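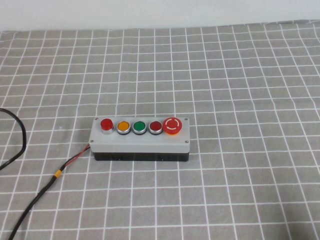 Five-station control box, gray lid on black base, on the bench cloth.

Notes on the button box, mostly so I remember what I did when it has to be opened again.

The enclosure is a two-part type: shallow black base, light gray lid, a screw at each corner. I wanted it low enough to sit flat on a table without a bracket, which rules out most of the deep boxes in the Zumico catalog. The lid came undrilled. I marked the centerline with a scribe, spaced the five holes evenly along it and drilled on the slow setting with a step bit. Two passes per hole, deburred from both sides. The first lid went in the scrap bin when the bit grabbed.

Order from left to right: raised red, yellow, green, dark red, emergency stop. I went back and forth on having two reds next to the green and the stop. The dark one is a flush button, so it is hard to hit by accident, and the raised one at the far left can be found by feel. The emergency stop is the usual mushroom head on a yellow collar, twist to release. It went on the right end with nothing beyond it except a lid screw. In an earlier layout it sat in the middle and I kept brushing it with my sleeve.

Parts came from two sources. The flush buttons are from Raltmont, the rest from a surplus seller in Udine who ships slowly but packs well. Total was 30 euros with postage, not counting the ruined lid. The chrome bezels do not match exactly in tone if you hold them under a lamp. I can live with it.

Wiring exits at the left end, a thin pair, red and black. I would use a jacketed cable next time. Loose conductors snag on the tablecloth - and on everything else - and there is no proper strain relief yet, only a knot inside the base. A small gland is on the list for June.

Contact blocks: normally closed for the stop, normally open for the others. Check these with a meter before closing the lid. One of mine was labeled wrong and I had the box screwed together before I found out.

Lid screws go in by hand, snug and no further. The base is plastic and the threads will strip.

Still to do: legends for the three flush buttons, rubber feet, the gland. The label tape I have is too wide for the gap between the bezels and the lid edge.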